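Provisional filings: worth it for a two-person shop?

stallgate_sam
Original poster
My business partner and I came up with a new latch for horse trailers. We sell under the name Stallgate, mostly at shows. A guy at a trade meetup told us to file a provisional patent application "just to lock it in" and worry about the rest later. He made it sound like filling out a parking permit. Is it really that easy? I have a hard time believing it.

Darlow
Your gut is right. A provisional only protects what's written in it. I've seen people send in 2 pages and a sketch, then find out a year later that the feature they care about was never described. The early date was worthless for that feature.

byun_k
I'd push back a little. Cheap and early beats perfect and late, especially if you're already showing the thing to customers. Have you sold any?

stallgate_sam
We sold 13 at a show in April. Does that count against us?

byun_k
In the US you generally get one year from your first sale or public showing. Most other countries give you little or nothing. So Europe is probably gone, but you should still be fine here if you move.

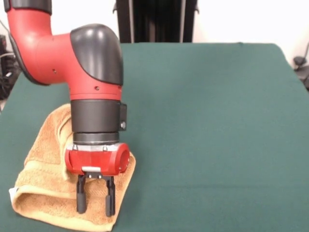 And write down how the latch works in every version you've tried, including the ones you dropped. Extra pages cost you very little at this stage. Leaving something out can cost you the claim.

Darlow
"Should still be fine" is doing a lot of work there. Did anyone do a search? Latches are a crowded field. There must be 40 old patents on spring latches for livestock gates alone, and an examiner will happily combine two of them and call yours obvious.

Siwan Lewis
I went through this with a feed bin lid. The examiner did exactly what Darlow says. We argued it for ages and came out with a claim so narrow that a competitor got past it by moving a hinge. I'd ask what you plan to do with a patent before paying for one. Can you afford to enforce it?

stallgate_sam
Probably not, no.

byun_k
Plenty of owners never sue anybody. Buyers and lenders still like to see one.

Siwan Lewis
So people keep telling me. My lender didn't ask.

skorkcombe
Pay for 1 hour with a patent attorney and bring the sales dates. Don't take the date advice from this thread, mine included.

stallgate_sam
Okay, calling one this week. Still not sold on it.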